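How to Clean Glass Double Doors and a Black Metal Railing Without Streaks
Posted Dec 29, 2019 in Big Rooms, Small Jobs
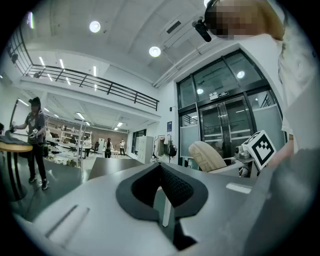
I put off the doors for longer than I care to admit. A bright room with white walls and a high ceiling is a lovely place to spend the day, but all that light lands on the glass, and once you've noticed one handprint you will notice every single one of them (I certainly did!). So I finally set aside a morning, and then did it all over again in January the year after, and by now I have a routine I'm happy to pass along.

What you'll need

A bucket of warm water
A little mild dish soap
Two soft cloths, plus one kept dry for buffing
A squeegee
A soft brush, the kind you'd use on window blinds
An old towel for the floor

Start with the railing

If you have a mezzanine, do its railing before you go anywhere near the doors, or the dust will drift down onto your nice clean glass. Black metal shows gray fluff terribly. Brush the horizontal bars first, top one to bottom one, then wrap a damp cloth around each upright post and pull it down in one go. Dry as you work, and keep both feet on the floor up there, please. No leaning over!

Clear upper panels

Lay your towel along the bottom of the doors and make sure they're shut. Wipe the clear glass with a cloth that's been wrung out well, much drier than you think you need, and then pull the squeegee from the top down in slow, slightly overlapping strokes. Wipe the blade after each stroke. I used to skip that and spend twice as long chasing drips with a paper towel. Tall panels are easier with an extension pole than with a ladder, and your shoulders will forgive you by supper.

Frosted lower sections

Frosted glass is a different animal, and you'll want to find out whether yours is etched or covered with a film. Try a corner. If you can feel an edge with your fingernail, it's film, so use only soapy water and a soft cloth and don't let the squeegee catch that edge. Etched glass holds onto finger grease, so go over it twice with fresh water and dry it right away, otherwise you get cloudy patches that look worse than what you started with.

Frames and signs

Black frames want a barely damp cloth and then the dry one. Run a fingertip wrapped in cloth along the inside corners where the grit collects. For small signs over or beside a door, spray the cloth and never the sign, and go gently around the edges.

Last of all, open the doors and wipe the two edges that meet in the middle. Mine were filthy the first time.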